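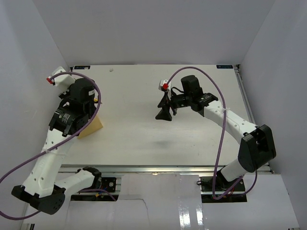
Isgate 纸品装帧部 · 压平与装订设备

Brustach 37 型立式压书机

Brustach 37 型是一台手动螺杆压书机,用于书芯压实、硬壳书上胶后定型、旧书修复时的压平,也可以用来压干标本纸和手工纸。型号里的数字是主螺杆的直径,37 毫米。机器由铸铁底座、两根立柱、横梁、主螺杆、上压板和手轮组成,没有电气部件,不需要接电。

这个机型的底子很老。横梁和立柱的连接方式沿用1894年的一份图纸,图纸原来属于 Tultitero 的一家装订铺,铺子关门以后由 Brustach 铸造厂收了过去。现在的版本改了三处:主螺杆换成梯形牙,铜螺母做成可更换的,上压板背面加了导向套,下压时不再左右摆。除此之外,外形和老机器差别不大,老机器的手轮也能装到新机上。

规格

最大开口高度:30 厘米
压板幅面:可平放 A3,四边有余量
主螺杆:梯形牙,直径 37 毫米
螺母:铸铜,可拆换
压板:灰铸铁,工作面精磨
手轮:四辐,可拆
表面:深绿色烤漆,工作面不上漆,出厂涂防锈油
安装:落地或上台均可,底座四角有安装孔

随机附件:光面垫板一对,带铜边的夹口板一对,螺杆润滑脂一小罐,扳手一把,中文说明书一份。

适合做什么

日常用得最多的是三种活。第一种是书芯压实。折好的书帖叠齐以后进压书机,把折缝里的空气挤出来,书脊厚度会明显收下去,后面锁线和上胶都好做。书帖多的时候可以分几摞,每摞之间夹一块光面垫板,一次压完。

第二种是上壳定型。环衬刷胶以后合上封面,书槽对准夹口板的铜边,放进压书机压到第二天。铜边要正好卡进书槽,偏一点,书槽就会压出两道印子。铜边高度是按常见的灰板厚度做的,封面特别厚或者用皮面的,需要另配高边的夹口板,下单时请注明。

第三种是修复用途。受潮起皱的书页,先隔着吸水纸回潮,再轻压,每天换纸。这种活不需要很大的压力,手轮转到刚吃上劲就可以停。有烫金、压凹或者版画压印痕迹的书页请不要直接上机,应先请修复师看过。

不适合做什么

37 型不适合做热压,压板没有加热孔,也不建议自行钻孔。压花、压凹凸、凸版印刷都需要瞬间的大压力和准确的定位,请看本部的其他机型。榨油、榨汁和压豆腐也有人来问过,铸铁工作面没有做食品级处理,不能用。

和小号机的区别

本部同时在售的还有 Tang 系列台式小压书机。Tang 的压板只够放 A4,螺杆细,一个人就能搬动,适合家里做手账和小本子。37 型重得多,搬运要两个人,最好有手推车,但压力均匀,开口也高,可以一次放进整摞书。如果平时一次只做一两本,买 Tang 就够用。如果要给班级上课,或者一次出几十本,选 37 型。

两种机器的夹口板不通用,光面垫板可以混用,只要幅面够大。

摆放与安装

落地摆放时地面要平,底座四角用薄垫片找平后再上螺栓。木地板的房间建议先铺一块厚木板,把重量分散开。上台使用时,台子应当是实心台面、四条腿带横撑的,折叠桌和玻璃面桌子一律不行。手轮转动需要空间,机器后面离墙至少留出一个手臂的距离,两侧也不要紧贴柜子。

手轮和主螺杆在运输时是拆开的。装的时候先把上压板降到底,套上手轮,对准键槽,再拧紧顶部的螺帽。螺帽是左旋牙,拧不动时请先看一下方向,不要加长扳手硬拧。装好后空转几个来回,手感应当从头到尾一致。如果中间有一段发紧,多半是立柱没有找正,松开横梁两端的螺栓,把压板升降一次,再重新拧紧。

使用步骤

工作面擦干净,放下垫板。书摞放在压板正中,书脊朝外,上面再盖一块垫板。转动手轮,让上压板落到垫板上,停一下,检查四角是否齐平。接着两手扶住手轮继续加压,到手感明显变重为止。过十来分钟纸会回缩,手轮能再转一点,补一次压即可。

书摞放偏是最常见的错误。偏着压一次未必看得出来,长期这样用,导向套会磨成椭圆,压板就再也压不平了。小开本的书要放在正中间,不要为了省事靠边放。要同时压两本小书,就左右对称着放,厚度也要一样。

不要在手轮上套管子加力。主螺杆承受得住,铜螺母承受不住。因套管加力造成的螺母滑牙不在保修范围内。

保养

每月擦一次螺杆,把旧润滑脂擦掉,薄薄上一层新的。南方梅雨季节和七月、八月,工作面容易起锈点,不用的时候应当涂一层防锈油,再垫一张蜡纸。涂过油的工作面在下次使用前必须擦净,并且始终隔着垫板用,油渍沾到书上很难去掉。起了浅锈,用细钢丝绒蘸油顺着一个方向擦,不要用砂纸。

光面垫板沾了胶要趁湿擦。干透的白乳胶可以用温湿毛巾敷软了再刮,刮刀用塑料的。垫板怕潮,平时竖着放会翘,请平放,两块工作面相对。

铜螺母是易损件。按我们返修记录看,教学单位的机器大约压过 2000 次以后螺母间隙会变得明显,表现为手轮反转时有一小段空行程。空行程不影响加压,但说明该准备换件了。更换不需要返厂,拆下横梁顶盖上的四颗螺丝,旋出主螺杆,螺母从下方取出。新螺母装入后要空转磨合,期间多上些润滑脂。

试机与培训

店里有一台样机,每周六下午可以试用,请自带书芯或者纸样,纸要是裁好的。试机由装帧部的 Quang Thái 负责,他以前做图书馆修复,旧书能不能上机、该用什么垫料,可以当面问他。人多时按先来后到,每人压一次,需要压过夜的书不接。

学校和工作室成批购买,可以安排一次上门安装和讲解,讲解内容包括找平、加压手感、夹口板的使用和换螺母。路费按实际发生收取。

订购说明

37 型按订单生产,铸件需要时效处理,交货期请在下单前来信确认。默认颜色是深绿,黑色和灰色可以选,不另加价,其他颜色不做。加高立柱的版本目前停产,老用户需要加高立柱作配件的,可以登记,攒够数量后会开一炉。

运输使用木箱,送货到楼下,不含上楼。收货时请当着司机的面开箱,检查手轮辐条和压板四角,这几处最容易磕碰。发现裂纹请拒收并拍照,掉漆可以收下,随后联系我们补寄漆料。木箱底板不要急着扔,以后搬家还能用。

铸件和立柱保修五年,主螺杆保修两年,铜螺母、垫板、夹口板和润滑脂不在保修范围内。二手机器只要能提供底座上的铸造编号,一样可以买配件。编号在底座背面,靠近右侧安装孔,有些老机器被漆盖住了,用指甲能摸出来。

常购配件

铜螺母(37 型专用)
光面垫板,A4 与 A3 两种幅面
夹口板,标准铜边与高边
手轮螺帽,左旋
导向套,一对起售
螺杆润滑脂

配件有现货的当天发出,下午三点以后的订单顺延到下一个工作日。来信请写明机器型号和铸造编号,夹口板请同时写明灰板厚度。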